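Crumbs, smears and the long-slot toaster

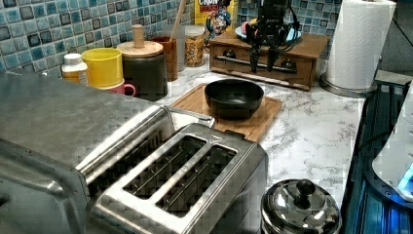 I've been asked twice now how I keep the toast corner from turning into a sandpit, so I'm writing it all down in one go. Crumbs first! Unplug the toaster, let it go properly cold, then slide the tray out over the sink (mine lives in the bottom at the back, yours may be at the side). I do it every 2 weeks, and in August when the house is full of teenagers, every 4 days or so. With two slots side by side like these there's a strip of metal between them that collects more dust and butter than you'd believe, and a dry pastry brush gets along it nicely. Never poke about inside with a fork, and go easy near those thin guide wires because they bend and then your bread goes in crooked forever after.

Brushed steel is a devil for fingerprints. I've tried all sorts and gone back to a barely damp cloth with one drop of washing-up liquid, wiped along the grain, then a dry tea towel straight after. My friend Telma Valdebenito swears by a dab of olive oil on kitchen paper. It does come up lovely, but it was all smeary again by teatime at mine.

I butter on a bamboo board with a groove round the edge, which catches most of what falls off the knife. Don't leave bamboo soaking, mind. Quick wash, stand it on its side to dry, and a rub of board oil when it starts looking thirsty.

Next time, limescale in the kettle, which I've been putting off.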